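Perforated metal

Perforated metal is sheet or plate in which a repeating pattern of openings has been made by punching, drilling or cutting. It is used for screens, sieves, guards, acoustic facings and drum walls. The openings are most often round, though slots, squares and hexagons are also produced.

Patterns and open area

Two layouts account for most round-hole work. In a straight pattern the hole centers form a square grid. In a staggered pattern each row is shifted by half the pitch relative to the next, usually so that three neighboring centers form an equilateral triangle. The staggered form leaves more metal between holes for the same open area and is the stronger of the two.

Open area is the share of the surface taken up by holes. For round holes at 60 degrees it is found by squaring the ratio of hole diameter to pitch and multiplying by 90.69 percent. Margins left unpunched at the edge are stated separately.

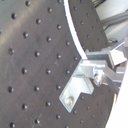
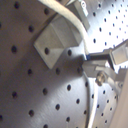

Perforated metal with round holes: dark gray circular plate (first) and curved brushed surface (second).

Manufacture

Most sheet is perforated flat on an all-across press, which punches a full row at each stroke. The Drasura works ran a press of this type with 800 punches until it was replaced by a sectional tool. As a general rule, the hole diameter in mild steel should be no smaller than the sheet thickness; finer holes shorten punch life.

Curved parts are commonly rolled after punching. Rolling stretches the outer face slightly, and holes near the seam may become oval - a fault that is reduced by leaving a blank border along the joint.

Finishing

Punching leaves a burr on the exit side. It is removed by brushing or tumbling, and the sheet is then leveled and degreased.

See also
Expanded metal
Wire mesh
Kobzar screen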